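The Slowest Sweater I Ever Finished

10 April 2022

I finished the Olura cardigan last night at some ungodly hour and I'm still grinning about it. If you've been reading here for a while you know I cast it on last May, put it in a bag in the closet when the sleeves got boring, and took it out again after the holidays. Well, it has buttons now! It has pockets! I wore it to get the mail.

For anyone new, Olura is a top-down raglan with a wide shawl collar, and it's knit in one piece until you get to the pockets. The pattern is 16 pages long, which scared me the first time I opened it, but half of that is charts for sizes you'll never look at. I made the fourth size with two inches added to the body. My yarn was the Prostier worsted in a color they call Kettle (a brownish gray, much nicer than that sounds), and I used 11 skeins with a bit left over for mending.

The Prostier is lovely stuff. It's a little crunchy in the skein and I had my doubts, but after a soak it bloomed like crazy and all my uneven stitches just sort of melted into each other. I did alternate skeins through the body. Two of mine were clearly darker than the rest even though the labels all had the same dye lot, so hold them up to a window before you start.

The collar is where I had the most fun. You pick up stitches all the way around, up one front, across the neck and down the other, and then work short rows back and forth so the back of the neck gets deep and squashy. I used German short rows, because wraps and I don't get along. It took me three evenings and I would happily do it again tomorrow. There is something so satisfying about seeing that curve appear out of plain old ribbing.

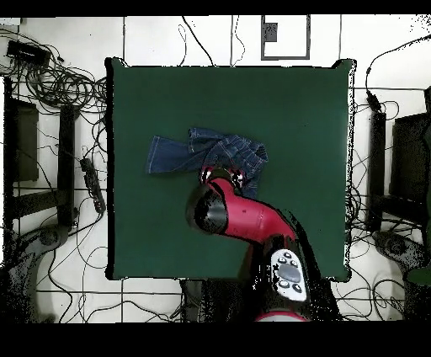

Pockets, though! Pockets nearly got me. The pattern has you knit the linings separately and sew them down on the inside, and my first try puckered so badly that the whole front hiked up on one side. What finally helped was looking at how ordinary clothes are put together. Jeans are great for this, with that light topstitching running along the seams where you can see every line of it against the blue. So I ran a line of contrasting cotton thread down the inside of each front first, following one column of stitches, and sewed the lining to that line. Straight as anything. I pulled the cotton out afterward and you'd never know. Use a smooth thread if you try it — anything fuzzy will grab the wool and leave bits behind.

The buttons came from Biswas, the little notions shop up the hill in Sotthorpe. I went in for plain brown ones and came out with dark green, slightly domed, with four holes. They had a whole drawer of them and I stood there holding my swatch against each one for way too long. If you go, take the actual knitting with you and not a photo on your phone. Every gray in the shop looked right on my screen and wrong in my hand.

A few notes for anyone who's about to cast on:

The sleeves come out long. I stopped 12 rows early before the cuff and they still cover my knuckles, which I like, but you might not.

Go down a needle size for the button band. Mine was wavy until I ripped it out and did that.

The underarm holes are real. Pick up two extra stitches on each side and decrease them away on the next round.

Block it before you sew on the buttons. Mine grew a good inch in length, and the buttonholes moved with it.

I've already got my eye on the next one. I have enough blue fingering weight for a yoke sweater, and I keep going back and forth between a plain yoke and one with a little band of colorwork at the top. My swatch is 65 stitches across, far bigger than it needs to be, and I kept adding patterns to it because I was having such a good time. I'm leaning toward the colorwork. If you've made a yoke that didn't choke you at the neck, please tell me which one in the comments!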